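Jastudent and Vilten to open shared study center in Flonmont

FLONMONT, 9 September 2019 – Jastudent, the student services organization, and the property group Vilten have signed an agreement to open a shared study center in the former Afridi department store in downtown Flonmont. The center will serve students from all of the city's colleges and will be free to use with a valid student card.

The agreement covers two floors of the building and provides over 71 desks, four group rooms and a quiet reading area facing the courtyard. Vilten will carry out the renovation and remain the owner of the property. Jastudent will run the center and pay for its staff under a lease that can be renewed.

Demand for study space in Flonmont has grown faster than the colleges can meet it. In a survey carried out by Jastudent in August, students named crowded libraries and early closing hours as their main concerns. The new center will stay open late on weeknights and through the exam period – including public holidays.

"Many of our members share small apartments and have no good place to work in the evening," Jastudent said in a statement. "A central location close to the bus lines was our first requirement, and the Afridi building meets it."

Work on the ground floor has begun. The original staircase and the shop windows on the street side will be kept, in line with city rules on older commercial buildings. Opening hours and booking rules for the group rooms will be published on the Jastudent website before the center opens.

Press contact: Jastudent Communications Office, Flonmont
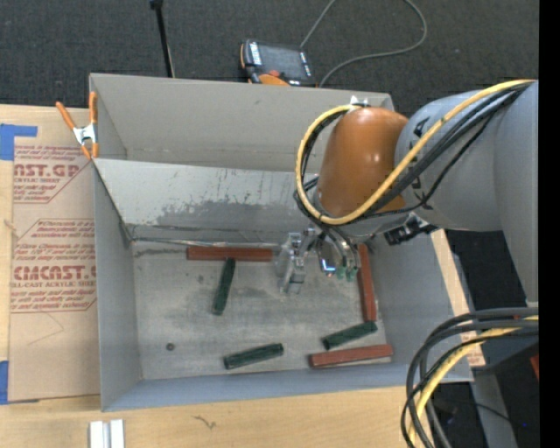
Robot arm with orange wrist housing over a gray bin.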